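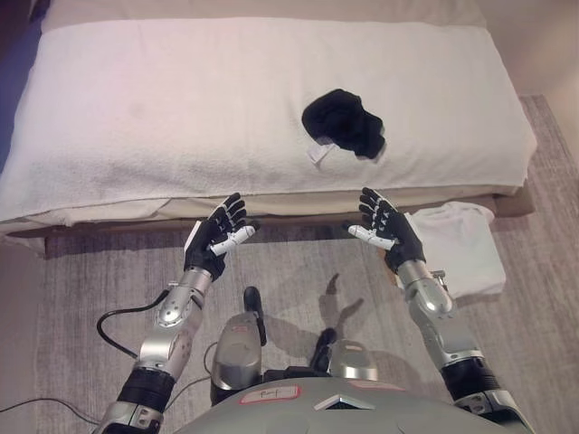

Schwarze Socke auf einem weißen Frotteehandtuch.

Trernton stellt Pneumatiksystem Tian für Klemmbausteinmodelle vor

Golisholm, August 2020 – Der Modellbauzulieferer Trernton erweitert sein Programm für technische Klemmbausteinmodelle um das Pneumatiksystem Tian. Es umfasst einen elektrisch angetriebenen Kompressor, einen Druckspeicher, drei Zylindergrößen und einen Ventilblock mit vier Ausgängen. Alle Gehäuse sind im Rastermaß gängiger Lochbalken ausgeführt und lassen sich mit handelsüblichen Verbindungsstiften befestigen. Das System richtet sich an Erbauer von Baggern, Kranen und Ladefahrzeugen, die mehrere Funktionen gleichzeitig und mit dosierbarer Geschwindigkeit betreiben wollen.

Der Kompressor arbeitet mit zwei gegenläufigen Kolben, deren Förderhübe um eine halbe Umdrehung versetzt sind. Die Druckschwankung in der Zuleitung fällt dadurch geringer aus als bei der Einkolbenpumpe des Vorgängers. Ein mechanischer Druckschalter trennt den Motor bei Erreichen des Abschaltdrucks von der Versorgung und schaltet ihn nach Unterschreiten der Hysterese wieder zu. Eine elektronische Regelung ist dafür nicht erforderlich. Das Überdruckventil ist ab Werk eingestellt und verplombt.

Die Zylinder werden doppeltwirkend ausgeführt. Kolbenstangen bestehen aus rostfreiem Stahl, die Rohre aus glasklarem Polycarbonat. Neu ist die Endlagendämpfung bei der größten Bauform, deren Hub 61 Millimeter beträgt. Sie verringert die Stoßbelastung an Auslegern und Schaufelträgern, an denen sich bislang bei schneller Ansteuerung die Verbindungsstifte lockern konnten. Die Dichtungen sind einzeln als Ersatzteil lieferbar und können ohne Spezialwerkzeug gewechselt werden.

„Die meisten Rückfragen zum Vorgänger betrafen das Einbruchverhalten bei gleichzeitiger Betätigung von zwei Zylindern“, erklärt Oana Enache, Leiterin der Produktentwicklung bei Trernton. „Wir haben deshalb das Speichervolumen vergrößert und die Querschnitte im Ventilblock angepasst. Schlauchlängen und Anschlüsse bleiben unverändert, vorhandene Modelle müssen nicht umgebaut werden.“ 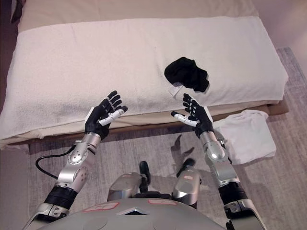
Zwei Roboterarme mit schwarzen Händen vor einem niedrigen Bett mit weißem Handtuch.

Ansteuerung und Stromversorgung

Der Ventilblock kann manuell über Hebel oder über Servomotoren betätigt werden. Die Aufnahmen für die Servomotoren liegen an der Unterseite, sodass der Block auch in schmalen Fahrgestellen Platz findet. Für den Betrieb ist eine Versorgungsspannung von 12 Volt vorgesehen. Ein Anschlusskabel mit offenen Enden liegt bei, Adapter für verbreitete Stecksysteme sind als Zubehör erhältlich. Beim Anschluss an Fremdsysteme ist die zulässige Dauerlast des jeweiligen Empfängers zu beachten; die Stromaufnahme des Kompressors ist im Datenblatt für Leerlauf, Nennlast und Anlauf getrennt angegeben.

Kompressor, Speicher und Ventilblock wiegen zusammen 463 Gramm. Der Schwerpunkt liegt nahe der Motorachse. Trernton empfiehlt den Einbau im Heck des Modells, wo die Baugruppe bei Baggern zugleich als Gegengewicht dienen kann.

Modellbausatz Reviswood

Zeitgleich erscheint mit dem Reviswood der erste Bausatz, der auf das neue System abgestimmt ist. Es handelt sich um einen Holzumschlagbagger mit heb- und senkbarer Kabine, zweiteiligem Ausleger und drehbarem Greifer. Der Bausatz besteht aus 975 Teilen einschließlich der pneumatischen Komponenten.

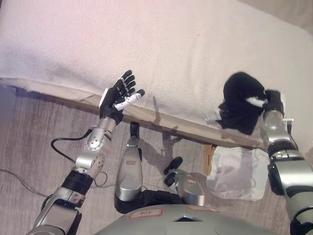 Die Drehdurchführung im Oberwagen überträgt zwei Druckleitungen und die Versorgungsspannung, der Oberwagen kann somit unbegrenzt rotieren. Die Bauanleitung liegt gedruckt bei und steht zusätzlich als Datei zur Verfügung. Ein Anhang enthält den Pneumatikplan mit genormten Schaltzeichen sowie eine Tabelle zur Fehlersuche bei Druckverlust.

Konstruiert wurde das Modell von Si-woo Won. Die ersten Entwürfe lagen im April vor, danach wurden vor allem die Abstützung und die Lagerung des Greifers überarbeitet. „Der Greifer schließt über einen einzelnen Zylinder und ein Parallelgestänge“, so Won. „Ein zweiter Zylinder hätte mehr Kraft gebracht, die Schläuche wären aber bei jeder Drehung am Stiel gescheuert.“

Lieferung

Das Pneumatiksystem Tian wird als Grundset und in Einzelkomponenten angeboten. Der Bausatz Reviswood ist ab Lager Golisholm lieferbar. Datenblätter, Maßzeichnungen und dreidimensionale Konstruktionsdaten der Gehäuse stehen registrierten Kunden im Downloadbereich zur Verfügung.

Über Trernton

Trernton entwickelt und fertigt Antriebs- und Pneumatikkomponenten für Klemmbausteinmodelle. Der Firmensitz mit Spritzguss und Montage befindet sich in Golisholm.

Pressekontakt
Trernton, Abteilung Produktkommunikation, Golisholm
Abdruck honorarfrei, Belegexemplar erbeten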